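# Fold the Cloth Before You Judge It

Household textile advice spends most of its words on fiber content and almost none on geometry. I think the order should be reversed. A small cloth that is flat, square and folded along the same lines each time takes less shelf space, is easier to find and comes off the stack without pulling down its neighbors. Whether it is cotton or a blend matters less than most buyers assume.

My position comes from dull work. I keep the linen inventory for Dravside, a shared kitchen and rental space with 155 small cloths in circulation: hand towels, pot cloths, quilted pads. In April I began writing down how each type behaved between the dryer and the shelf. The notes cover 33 folding sessions, enough to form an opinion and too few to prove one.

The first finding concerns quilting. A stitched diamond pattern divides the cloth into small stiff cells joined by flexible lines. The cloth bends readily along those lines and resists bending anywhere else. Dropped on a table, it doesn't relax the way a plain towel does. It holds a ridge, and the ridge has to be opened by hand before any folding can start.
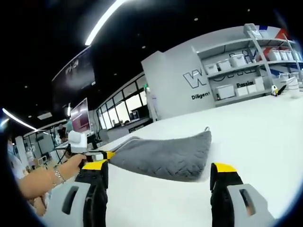

*Gray quilted cloth, bunched, with the hanging loop at the corner.*

The loop deserves a paragraph of its own. Manufacturers sew it into a corner because a cloth hung by its corner drapes to a point and takes up little width on a hook. On a shelf the loop is a defect. It adds thickness at one spot, and a stack of 21 folded cloths with every loop in the same position will lean. Turning alternate cloths end for end corrects most of it. Pelus, one of the two suppliers we buy from, offers the same cloth without the loop at the same price, and I would order it for any household that uses drawers. Anyone with hooks should keep the loop and stop folding altogether.

The second finding concerns the table. Folding is usually taught as a sequence of hand movements, and the surface is left out. The surface sets the result. A cloth folded in midair or against the chest takes its first crease wherever gravity puts it, and every later crease inherits the error. A hard, smooth table wider than the cloth lets all four corners be placed before anything is doubled over. White is useful, too, for dark or gray linen, as a skewed edge shows up at once against it. I don't accept the bed as a substitute. It sags under the hand.

Corner placement is the step people skip. Spread the cloth, hold down one corner, and draw the opposite one away until the side between them is straight. Repeat on the other side. With pile fabric, leave the shallow waves alone, as they flatten under the weight of the stack. Only the edges need to be true. A stitched border helps a great deal here: it gives the eye a line to follow, and it is usually firmer than the field, so it keeps its shape when pulled.

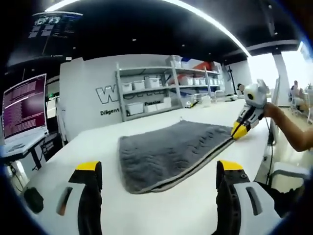 ## Against the roll

The usual alternative is rolling. Rostiven's storage guide, which came with our shelving, recommends it for everything smaller than a bath towel. Rolling hides a crooked edge inside the cylinder, and I suspect that explains its popularity. It also wastes volume. Round bundles leave gaps between them, and a quilted roll springs open unless something holds it. On a shelf of the same width, thirds folded once more in half gave me a stack that stayed put, while the rolls spread out.

Two concessions are due. Rolls are easier to pull from a deep basket, and a thin tea cloth rolls as well as it folds. The cloths we get from Hong, our other supplier, are thin enough that I no longer object when they come back rolled.

For everything else I would ask for 3 folds, the same every time, with the border facing out. Set the shelf depth to the folded cloth, and measure it after the second wash, when most of the shrinkage has already happened.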